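Kitting out a practice room for household robots - what would you buy first?
Robotics at home and work > Budgets and buying

tostoment_kath
Posted 12/5/19
Hi all, long-time reader, first proper post. I'm Katherine Pacheco and I've been handed the shopping list for our next practice space at Tostoment. We've got robots, we've got floor, and now I have to work out what else to spend money on. My first draft has a washing machine, a table on wheels, somewhere that looks like a bedroom, and a lot of power strips. I've put 1,040 down for the furniture and appliances. Too much? Too little? I really have no feel for it!

bedoya_bits
That'll go further than you think if you buy second hand. The machine never needs plumbing in if all you want is the door and the dial. I'd spend the money on the table. Get one that goes up and down, with castors, and you'll use it for everything.

roxana_c
Disagree with bedoya a bit. Buy the washing machine new, or at least buy a model you can still get hold of. We had an old one, the door catch went, and the replacement door was a different size. Lost 28 days of work while we argued about it. The table can be any old table.
Also don't forget the small stuff. Cups, bottles, cloths, bags. I put 50 a month aside for it and it still runs out.

bedoya_bits
50 a month on cups??

roxana_c
Cups, bags, tape, stools, fans. Fans especially, come July. You'll see :)

tostoment_kath
Ha, ok, adding fans. Two from the floor so you can see what I'm planning around: 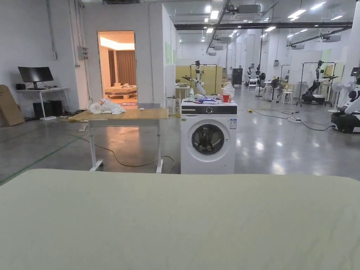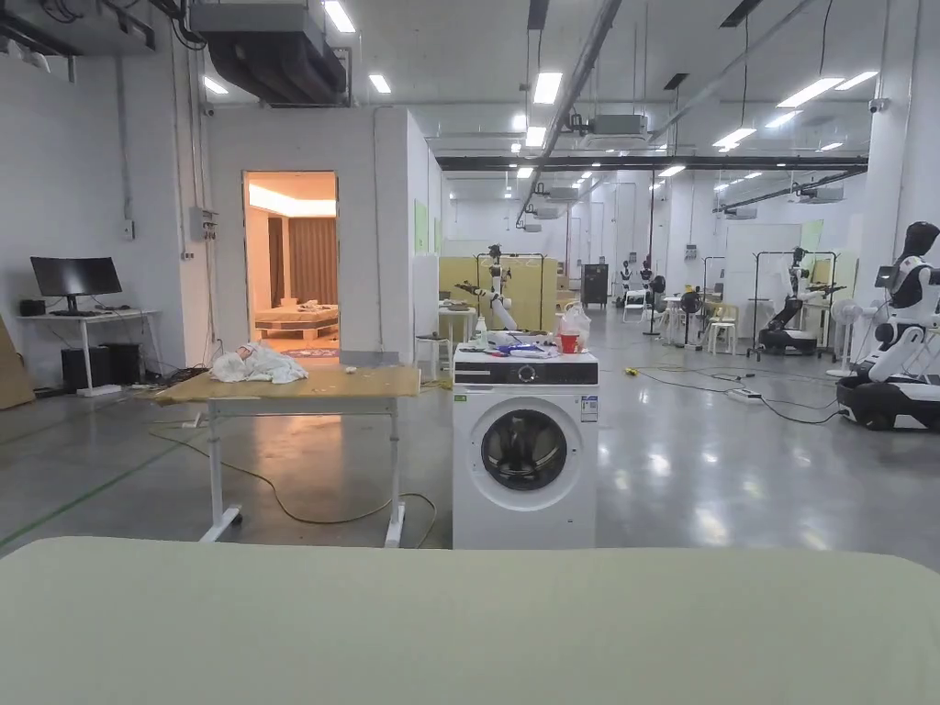

Re: Kitting out a practice room - layout and power

zillix_fan
Nice bit of floor, I'm jealous. Two things from me. First, cables. You've got black ones running over the concrete to the power strip right of the washer, and another one looping under the table. I'd price up proper floor covers before anything else on the list. We paid around 30 each and I'd pay it again tomorrow.
Second, is the bedroom staying? If so I'd build the next room off the same wall and save yourself a load of partition.

tostoment_kath
Bedroom's staying, yes. Good shout on the covers, they weren't on the list at all. I've had a quote from Erent for more partition and it made my eyes water, so sharing a wall sounds lovely.

bedoya_bits
Before you sign anything with anyone, ask what delivery costs and whether they take the packaging away. Our quote left both off.
And I still say spend on the table. Roxana's wrong about that one.

roxana_c
Roxana Cárdenas is never wrong about tables, thank you. But fine, if it has to change height for different robots then yes, pay for it. I was thinking of ours, and they all work at the same height.

zillix_fan
What about spares for the robots themselves? Is that a separate pot?

tostoment_kath
Separate pot, thank goodness, and someone else's headache. Mine is just the room. Revised list so far: new washing machine, one decent table, floor covers, fans, monthly money for bits. Has anyone bought black rack frames recently? I'd like a couple more and the prices are all over the place.

zillix_fan
Bought two last month. I'll dig out the invoice tonight and message you.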